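# 숙소 침구 및 객실 살림 관리 요령

Pollthorpe 숙박 운영 안내 · 독채 및 산장형 숙소용

본 안내는 호숫가나 숲 인근에서 독채 숙소를 운영하는 사업자와 객실 정비 담당자를 위하여 작성되었습니다. 2026년 7월 1일 이후 입실분부터 적용하며, 종전에 배포한 낱장 안내문은 폐기하여 주시기 바랍니다. 객실의 규모나 등급에 관계없이 적용할 수 있는 내용을 우선하여 수록하였습니다.

## 1. 퇴실 직후의 환기

투숙객이 퇴실하면 침구를 걷기 전에 먼저 창을 엽니다. 마주 보는 창이 있는 객실은 양쪽을 모두 열고, 창이 한쪽에만 있는 객실은 현관문을 함께 열어 공기가 통하도록 합니다. 이불은 침대 발치 쪽으로 완전히 젖혀 매트리스에 남은 습기가 빠져나가게 합니다. 숲에 면한 객실은 방충망의 들뜸 여부를 확인한 뒤에 창을 열어야 하며, 비가 들이치는 날에는 욕실 환풍기와 제습기를 사용합니다.

벽난로가 설치된 객실에서는 재가 완전히 식었는지 확인하기 전까지 재받이를 옮기지 않습니다. 재는 뚜껑이 있는 금속 통에 담아 건물 외벽에서 떨어진 곳에 보관합니다. 종이봉투나 비닐봉투에 담아 내놓는 행위는 금지합니다.

## 2. 침구의 분류와 세탁

걷은 침구는 객실 안에서 바로 분류합니다. 흰색 시트와 베갯잇, 색이나 무늬가 있는 시트, 수건류를 각각 다른 자루에 담고, 얼룩이 있는 것은 매듭을 느슨하게 지어 세탁실에서 쉽게 구별되도록 합니다. 젖은 수건을 시트와 함께 넣어 두면 짧은 시간에도 냄새가 배므로 반드시 나누어 운반합니다.

- 세탁 온도는 제품의 취급 표시를 우선합니다. 표시가 없는 무늬 시트는 찬물 또는 미지근한 물로 세탁합니다.
- 새로 들인 유색 시트는 첫 세탁을 단독으로 합니다.
- 자외선 차단제 자국에는 염소계 표백제를 쓰지 않습니다. 누런 얼룩이 붉은 갈색으로 변할 수 있습니다.
- 자외선 차단제 자국은 주방용 중성세제를 묻혀 부드럽게 문지른 다음 헹구고 본세탁으로 넘깁니다.
- 혈흔은 찬물로만 처리합니다.
- 섬유유연제는 수건에 사용하지 않습니다.
- 세탁기 용량의 3분의 2를 넘겨 채우지 않습니다.

건조기를 사용할 때에는 시트를 한 장씩 털어 넣습니다. 엉킨 채로 넣으면 안쪽이 마르지 않고 주름이 깊게 잡힙니다. 야외 건조는 송홧가루가 날리는 시기를 제외하고 허용하되, 무늬 시트는 뒤집어 널어 색이 바래지 않도록 합니다. 해가 기울기 전에 걷어야 하며, 손등을 대어 찬 기운이 느껴지면 실내에서 더 말립니다.

## 3. 침대 정돈

매트리스 보호 커버는 네 귀퉁이를 모두 씌운 뒤 가운데에서 바깥쪽으로 쓸어 주름을 폅니다. 고무줄이 늘어난 커버는 보수용으로 돌리고 객실에 다시 올리지 않습니다. 시트는 머리맡 쪽을 먼저 고정하고 발치, 옆면의 순서로 매트리스 아래에 접어 넣습니다. 무늬가 있는 시트는 꽃이나 잎의 방향이 머리맡을 향하도록 맞추며, 방향이 일정하지 않은 무늬라면 라벨의 위치를 기준으로 삼습니다.

윗단을 접어 내릴 때에는 접힌 선이 침대 폭과 나란한지 발치에 서서 확인합니다. 접는 폭은 같은 숙소 안에서 통일합니다. 베개는 세워 두지 않고 눕혀 놓으며, 베갯잇의 트인 쪽이 출입문에서 보이지 않게 합니다.
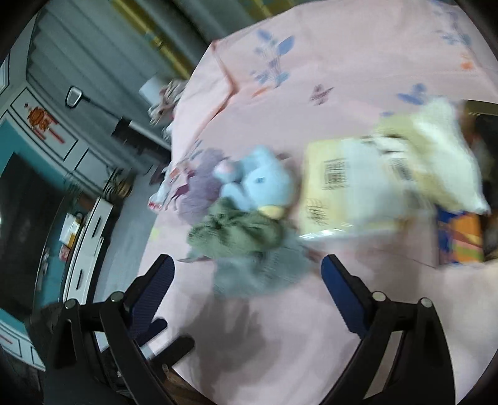 무늬 시트를 흰색 시트로 모두 바꾸어야 하는지에 대하여 Nasrin Abbasi 씨는 그럴 필요까지는 없다는 의견을 보내왔습니다. 가족 단위 투숙객이 많은 독채에서는 색이 있는 시트가 작은 얼룩에 덜 예민하고, 방마다 무늬를 달리하면 세탁 후 짝을 찾기도 수월하다는 것입니다. 다만 한 벌이 해지면 같은 무늬를 다시 구하기 어려우므로 처음부터 여벌을 넉넉히 확보해 두라고 덧붙였습니다. 본 안내는 이 의견을 받아들여 시트의 색상을 제한하지 않으며, 침대 하나당 3벌을 갖추도록 권고합니다.

## 4. 침구의 보관

예비 침구는 객실 번호가 아니라 침대 크기에 따라 보관합니다. 시트와 베갯잇을 한 벌로 묶어 같은 베갯잇 안에 넣어 두면 교체할 때 빠뜨리는 일이 줄어듭니다. 선반의 맨 아래 칸은 바닥 습기의 영향을 받으므로 비워 두거나 플라스틱 상자를 사용합니다. 세탁을 마친 것은 뒤쪽에 넣고 앞쪽부터 꺼내 씁니다.

오리털 이불과 양모 담요는 압축 팩에 장기간 보관하지 않습니다. 면 소재의 자루에 느슨하게 담고, 방충제는 섬유에 직접 닿지 않도록 종이에 싸서 윗면에 놓습니다. 서로 다른 성분의 방충제를 같은 자루에 섞어 쓰는 일은 피하여 주십시오.

여름용 이불에서 겨울용 이불로의 교체는 10월에 실시합니다. 교체 전날 겨울 이불을 꺼내 그늘에서 바람을 쐬고, 솔기와 단추의 상태를 점검합니다. 고지대 숙소는 일교차가 크므로 여름철에도 얇은 담요를 옷장 위 칸에 비치합니다.

## 5. 주방과 식탁

독채 숙소의 주방은 이용 빈도의 차이가 커서 겉보기에 깨끗하더라도 매회 점검이 필요합니다. 칼과 도마는 투숙객의 사용 여부와 관계없이 다시 씻어 세워 말립니다. 나무 도마는 물에 담가 두지 않으며, 표면이 거칠어지면 고운 사포로 결을 따라 다듬은 후 식품용 오일을 얇게 바릅니다.

주전자의 물때는 구연산을 푼 물을 끓인 뒤 식혀서 제거하고, 맑은 물을 다시 한 번 끓여 버립니다. 냉장고의 고무 패킹은 미지근한 물을 적신 천으로 닦고 마른 천으로 마무리합니다. 투숙객이 남기고 간 개봉 식품은 종류를 불문하고 폐기합니다. 미개봉 조미료도 표시 기한을 확인할 수 없으면 두지 않습니다.

행주는 객실마다 새것 또는 삶은 것으로 교체하고, 수세미는 재사용하지 않습니다.

## 6. 현관과 젖은 물품

산책로와 가까운 숙소에서는 현관의 관리가 실내 전체의 청결을 좌우합니다. 흙털이 매트는 문 밖과 안쪽에 하나씩 두고, 안쪽 매트는 퇴실 시마다 뒤집어 텁니다. 등산화 건조용 받침에는 신문지를 깔아 두되 난방기 바로 앞에는 놓지 않습니다. 가죽은 급히 말리면 갈라집니다.

비옷과 우산을 걸 수 있는 고리는 벽지가 아닌 타일이나 목재 면에 설치합니다. 물받이는 매회 비우고 닦아 주십시오. 반려견 동반이 가능한 숙소는 발 닦는 수건을 색으로 구분하여 현관에 두고, 일반 수건과 따로 세탁합니다.

## 7. 기록

정비를 마친 담당자는 객실 기록지에 교체한 침구의 종류, 얼룩 처리 내용, 파손 물품을 기재합니다. 수선이 필요한 시트에는 흰 실로 표시를 남기고 별도의 상자에 넣습니다. 기록지는 90일간 보관한 뒤 파기하며, 투숙객의 성명이나 연락처는 적지 않습니다.

분실물은 발견 장소를 적은 봉투에 넣어 사무실로 인계합니다. 침대 틈과 매트리스 아래, 욕실 문 뒤의 고리는 시트를 씌우기 전에 확인하여 주십시오. 기록지 양식이 떨어진 경우에는 서식 번호 439를 기재하여 Pollthorpe 사무실에 신청하시기 바랍니다.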